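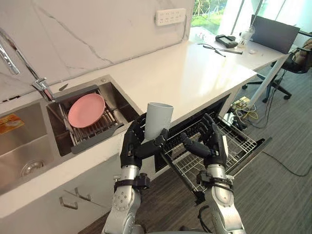
Valter Valente
Kitchen columnist, Plellel

Descaling a kettle takes 39 minutes, most of it spent ignoring the kettle. Fill it halfway with equal parts white vinegar and water, bring it to a boil, switch it off and go away.
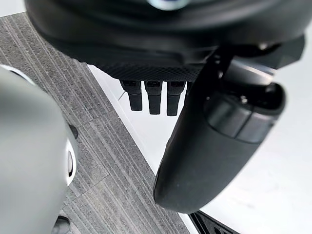 Come back after half an hour and pour the lot down the sink. Boil 2 rounds of plain water and dump those too, unless you like your coffee pickled. Stubborn flakes get a second soak. Leave the steel wool in the drawer. I do mine every November, whether it asks or not.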